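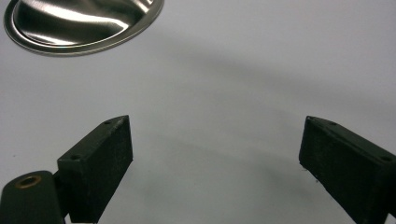

Civcombe, 11/2/25

Figure 4. Shallow round steel dish on the pale matte work surface.

4.2 Surface and dish

All place-setting trials used a matte, gray-white tabletop. Polished steel was kept in the set despite its highlights, which vary strongly with viewing angle (Figure 4). The raised flat rim gives a thin bright band along the lower curve and was taken as the reference edge for position. Each dish was placed 40 times in October. Offsets over 10 mm were logged as misplacements, following Negi.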